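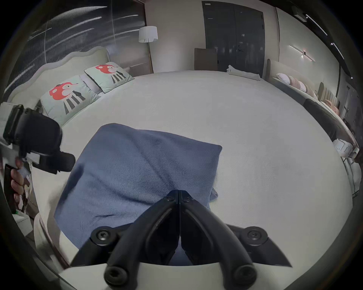

Week 4: Caring for Household Linens
Home Textiles for Beginners, Tarkance Community Evening School

Welcome back, everyone, and a special hello to those of you who missed last week because of the ice. This handout covers what we got through on terry cloth and cotton, plus a bit that I meant to say and didn't, as usual, get to. Please bring it with you next time, since we'll be writing on it.

Why towels are made with loops

Most bath towels are terry cloth. A terry loom uses two sets of lengthwise yarns: one is held tight and makes the ground of the cloth, and the other is left slack so that it gets pushed up into little loops. Those loops give the water a great deal of surface to cling to, and that's really the whole secret of a good towel. When the loops are sheared off on one side you get velour, which feels lovely and looks rich but dries you a little less well. (I own two velour towels and I reach for them only when company comes!)

A towel's weight is usually given in grams per square meter. Thin gym towels sit at the low end and hotel towels at the high end. Heavier cloth holds more water, but it also takes longer to dry, so if your bathroom is small and damp, as mine was for years on Cusari Street, you may be happier with something in the middle.

Washing

Wash new towels before you use them. They often come from the mill with a finish that makes them feel silky in the store and rather useless at the sink. Keep dark colors apart for the first few washes, and go easy on the detergent. Too much of it stays behind in the loops and makes them stiff, and then people add fabric softener, which coats the cotton, and the towel drinks up even less than before. If yours have reached that point, run them through a warm wash with no detergent at all and see how they feel afterward.

Never mix chlorine bleach with vinegar or ammonia. I know I say it every week, and I'll say it again in May.

Drying and folding

Give each towel a good hard shake when it comes out of the washer. It lifts the loops, and I find it very satisfying after a long day. Line drying is kind to the fibers but can leave them scratchy, so ten minutes in the dryer at the end is a nice compromise. Be sure everything is fully dry before it goes in the closet.

For folding, I like thirds lengthwise and then in half, with the folded edge facing out on the shelf. Your shelves may want something different, and that's perfectly fine. Put the fresh ones at the bottom of the pile so they all take a turn.

For next time

Read pages 87 to 92 in the course book, the part on linen and flax. Look for the care label on one towel at home and copy its symbols onto the back of this sheet. We'll meet in Room 216 again, and please bring a scrap of any old cotton cloth you don't mind cutting up.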